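Print this article | E-mail this article
Shares 168 | Comments 11
Search the magazine Enter keyword Go

Old Office Computers, Meet the Robot With the Very Light Touch

I spent a few days with the Plandeck teardown kit, and I may never pull a processor by hand with the same confidence again

I have bent pins. Let me get that out of the way up front so you know who you're dealing with. Years ago I was swapping a chip in a friend's machine, the phone rang, my elbow went one way and my thumb went the other, and that was the end of a perfectly good motherboard. So when Noiphan offered to let me try out Plandeck, its robot kit for taking old desktops and workstations apart, I said yes before I'd finished reading the e-mail.

The kit was already set up at Nandley, a computer reuse shop in Viltitport, a couple of hours up the highway from me. Nandley buys retired office machines by the pallet, wipes them, fixes what's worth fixing and sells the good parts from the rest. It has had Plandeck on loan since October and is making up its mind whether to buy. That made it the perfect spot for a review, I thought, because people there would have opinions. Oh boy, did they have opinions.

So what do you get?

Plandeck comes as a package. There's the arm, a two-fingered gripper, a small camera that rides at the wrist so the arm can see what it's about to touch, a second camera that watches the whole bench, a printed tray for parts, and the software that ties it all together. You supply the sturdy bench and the computer. Noiphan sends a person to do the first setup, and after that you're on your own with a support line and a manual.

The manual! I like a manual, I really do, but this one was clearly written by someone who already knew how everything worked. The chapter on lighting is terrific (shiny metal and cameras do not get along, and it tells you where to put your lamps). The chapter on teaching the arm a new job had me going back and forth between the same two pages with a cold cup of coffee, muttering.

What it's for, in plain words: you open up a computer, lay it on its side, and the arm does some of the fiddly work inside. Noiphan's brochure talks a lot about memory sticks, coin batteries and processors, which makes sense to me. They're small, they're worth something or they need to be dealt with separately, and they're all parts that a tired person at the end of a shift can drop down the crack behind the power supply.

Getting going

You do the first part yourself. Side panel off, loose cables tucked away, tower on the bench. I was a little let down by this, I'll admit, because in my head the robot would pop the case open like a can of soup. The crew at Nandley laughed at me. Opening a case takes a person no time at all and every brand does it differently, so they'd much prefer to keep that job.

Next you tell the software what you've got in front of it. There's a library of boards it already knows, and if yours is in there you pick it off a list and go have a look at the first move on the screen before you press the green button. If yours isn't in there, you're in for an afternoon. You steer the arm by hand, slowly, through the whole job, and you do it more than once from slightly different starting spots, and the software learns from you. It's a strange feeling. I kept apologizing to it when I bumped something.

I taught it one job from scratch, lifting a processor and setting it in the tray, and it took me 94 minutes including one break to sulk. The Nandley people tell me they're a lot faster. I believe them! They've also stopped making the beginner mistake I kept making, which was to come in from too high and too far over, so that the wrist camera saw mostly gripper and not a lot of computer.

The chip is the hard bit

If you've never taken out a big workstation processor, it goes like this. There's a metal frame holding the chip down, and a lever that holds the frame down, and under the chip is a field of contacts so fine that you don't want to so much as breathe on them. You release the lever, swing the frame up, and lift the chip straight out by its edges. Straight is the word to remember. Tip it, drag it or let one corner go before the others and you can wreck the socket.

Add to that the old thermal paste. On a machine that's been humming under somebody's desk for years, the stuff gets everywhere, and it changes how the chip looks to a camera. A clean chip is a bright silver square with printing on it. A pasty one is a cloudy blob. Noiphan says Plandeck handles both, though the advice on the support line was to wipe first if you can, and I'd go along with that.

The fingers are what sold me. They don't snap shut. They come in from the sides and sort of settle against the edges of the chip, and you can set how hard they press with a slider on the screen. I left mine on the gentlest setting the whole time (see above, bent pins). Watching from the wrist camera is the best seat in the house, and I caught myself leaning toward the monitor as if that would help.

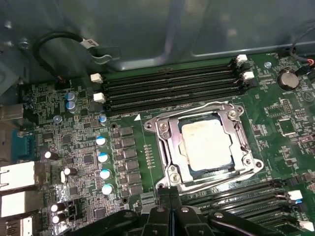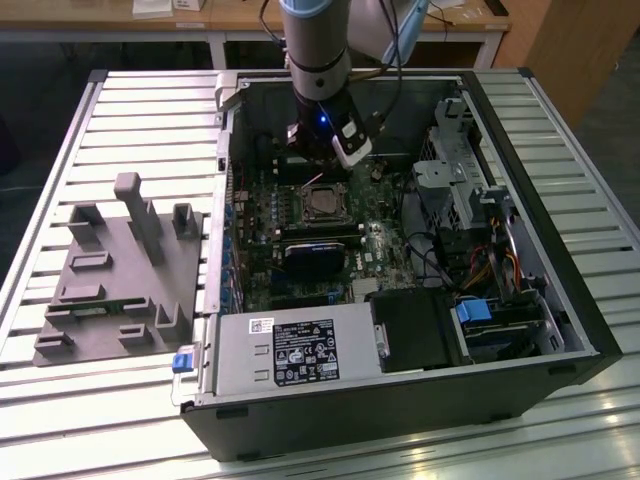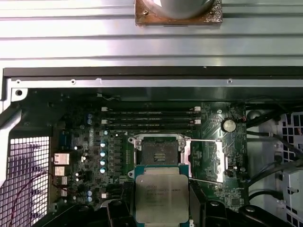

Photos: Nandley, Viltitport

The middle shot gives you the best idea of how the bench is laid out, with a Dell tower on its side and the gray printed tray next to it. The other two are from the arm's own point of view. In the first the processor is still under its frame, with that whitish smear of old paste I was grumbling about, and in the last one the gripper has hold of a chip with the socket open just behind it.

About that tray. It's more important than it looks! The arm needs to know exactly where it's putting things down, and a tray with raised holders and slots gives it landmarks. Nandley has been printing its own versions, because Noiphan's standard one doesn't have room for everything they'd like to sort. Noiphan includes the design files in the price, and I'd call that one of the nicest things in the whole package. Companies that sell you a machine and then charge you for every little plastic piece make me grind my teeth.

What bugged me

The cables, for one. They run down along the arm, and I never got used to checking where they were before a move. The manual has a page on routing them and it's a good page, but I'd like to see them tucked away properly on the next version.

The software wants an awful lot of clicks. Every time you change from one board to another it asks you to confirm the lighting, the tray and the grip, one after the other, even if all you've done is swap in a second machine of the same kind. I understand why it asks. I'd still like a "same as last time" button, and I said so on the support line, where a very patient voice told me I was far from the first.

And it's slow. There, I said it. If you put me next to it with a stack of easy machines, all the same, I'd beat it before lunch. By the middle of the afternoon I'm less sure, and by the end of the week I'd be the one dropping things. The folks at Nandley see it the same way. They like to give it the boring run of identical machines and keep the oddballs for themselves, and one bench tech told me she'd come to think of it as the coworker who never wants to chat.

One more gripe and then I'll stop. The kit doesn't tell you whether the part you've taken out is any good. You still need a test bench for that, and a person to run it. If you were hoping to roll a pallet in at one end and have tested, boxed parts come out at the other, you'll be waiting a while yet.

Who should think about it

If you fix a computer now and then on the kitchen table, no, of course not, save your money and buy a nice screwdriver. If you run a small repair counter, I'd still say no. The time you put into teaching it only pays you back when you see the same model again and again.

A place like Nandley is a different story. They get whole office floors at a time, rows of matching towers, and for them the teaching happens once and then it's done. Schools with a tech program might get a kick out of it too, and Noiphan does offer a shorter loan for classrooms, though you'd want an instructor who's comfortable with the software before the students get near it.

You can rent before you buy, by the way, and I'd push anyone who's interested to do that. The minimum is 7 days. Use the first couple just for lighting and for getting comfortable steering the arm, and don't try a processor until you've done a bunch of simpler lifts. I went for the chip on my first morning like a fool and spent the rest of that day going back to basics.

Nandley's loan runs a while longer and they haven't decided. The split in the shop, as far as I could tell over sandwiches, is between the ones who've learned to teach it and the ones who haven't had a turn yet. I know which group I'm in. I drove home thinking about a couple of dead workstations in my garage, and whether Noiphan would notice if I asked to come back up to Viltitport and bring them along.

Print this article | E-mail this article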